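[deskfolk] Re: Shelf on legs, or clamp arms? And how do you keep a white top white?
From: Delyth Mostyn
Date: May 2025
To: deskfolk list

Hi all,

Sorry, I meant to answer this right away and then I kept wandering off to look at my own desk and getting annoyed with it. I'm putting my replies under the bits of Corwin's message they go with.

> I finally have the back bedroom to myself and I'm buying a white top,
> which my wife thinks is a mistake. Two questions for the group. First,
> do I put the monitors on arms or do I get one of those shelves on
> metal legs and use the space underneath?

Shelf, shelf, shelf! But I'm biased. I had a pair of clamp arms for years (Cistex, the ones with the gas spring) and they were fine right up until I moved to a desk pushed against a wall, where the elbow of the arm has no place to go. I ended up with the screens way too close to my nose. You also have to get the tension right, and I never did, so the left one sank a little every day and I'd shove it back up every morning like I was winding a clock.

What I have now is a dark shelf on black flat-bar legs, the kind where each side is a squared-off loop with a foot bar along the bottom. Mine is the Sawatzky. It was $128 with the legs, and they sell the legs alone if you've got a board you like. The thing I'd look at before buying is what the foot does where it meets the table. Mine has rounded corners and it's just bare powder coat down there, so I stuck thin felt on the bottom. Do that on day one. I did it on about day 30, and you can guess what the first month did to the finish.

The other thing to measure is the clear height under the slab. People measure the width and forget that one. I slide my keyboard under when I need to write on paper, and the notebooks go there too, and there's a spot at the back for the power strip. If you've got a tall keyboard, or one of those with the wrist rest that doesn't come off, put a tape on it first.

> Second, how bad is white, really? I draw a fair amount, mostly pen,
> and I solder a little. I was going to get the Horitz top since it has
> the wood look edge, which would match the bookcase.

Okay, so how bad is it. It's pretty bad? I love mine and I'd buy it again, but it shows everything. Mine has the light wood-colored edge too and I think that's the nicest part of it, it stops the whole thing from looking like a lab bench.

Pen is the worst for me. I use a blue one along a ruler and I am forever running off the end of the paper, so I get these long thin lines straight down the desk. If I catch them the same day they come off with rubbing alcohol on a cotton pad, no drama. If I leave them a week they turn into a sort of ghost that I have to go over a bunch of times. A couple of mine have been there long enough that I've stopped seeing them until company comes over.

Then there are the scuffs, the brownish-black kind. I blamed my coffee mug for those for months. I think most of them come from dragging stuff with rubber feet instead of picking it up (my old speaker was terrible for this), plus the shelf legs before the felt. Those don't budge with alcohol. Melamine foam takes them off, the plain white sponge stuff, wrung out hard, but go easy because it is an abrasive and it'll leave you a dull patch on a satin top. Try it at the back first! I didn't, and there's a spot by my right elbow that looks a bit like an old non-stick pan when the sun hits it.

Scratches are scratches. I've tried a white furniture marker and it was the wrong white. I've tried the little Urnix wax kit, the one with the battery iron, and that does fill a gouge pretty well if you have patience, but on a thin dark scratch it was more trouble than it was worth. I let those be now.

And Corwin, please don't solder straight on it. Get a silicone mat, or an old ceramic tile, anything. White tops go tan when they get hot and tan is forever.

> If anybody has a white one that has been used hard for a while I would
> love to hear how it has held up, and what you would do different.

That's me, I have exactly that desk. The sit-stand base and the top together cost me 1,467 dollars back in October of the year I went full-time at home, and I've sat at it more or less every day. The base is perfect. The top has had a life.

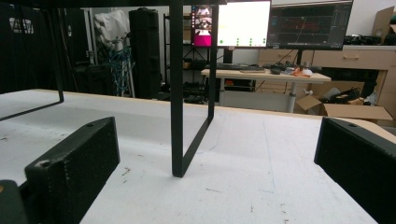

What I'd do different, then. I'd get a desk mat, a big one that goes under the keyboard and the drawing both, and I'd get it the same week as the desk. I was stubborn about that because I'd paid for a white top and I wanted to look at it - and now I've got a top I'd sort of like to cover up. I'd put the felt on the shelf feet. And I would clean it every couple of weeks with plain dish soap and warm water, before anything stronger, because half of what I thought was staining came up with just that and a microfiber cloth. The specks, though, I don't know. Some of them wipe away and some seem to be down in the surface and I've never figured out what they are. If anybody has a theory I'd be glad to have it.

One more thing on the shelf. If you get the long one (mine is 182 cm, it's a European size and it runs nearly the whole width), look at how many legs come with it. A long board with only a leg at each end is going to sag if you park two monitors in the middle. You want one somewhere near the center, or else keep the screens out close to the legs. Sawatzky will sell you an extra leg but it ships separately, and mine took ages. Also the screws that come with it are a hair too long for a thin slab, so check before you drive them all the way in. I came within a whisker of having a row of little points sticking up next to my monitor stands.

Has anybody tried the Cistex shelf, the one with the drawer? I keep looking at it for my daughter's room, but I can't tell from the listing whether the drawer hangs down far enough to hit a keyboard.

Corwin, tell us what you pick. And tell your wife she's a little bit right.

Delyth

_______________________________________________
deskfolk mailing list
To change your settings or leave the list, use the link on the list page.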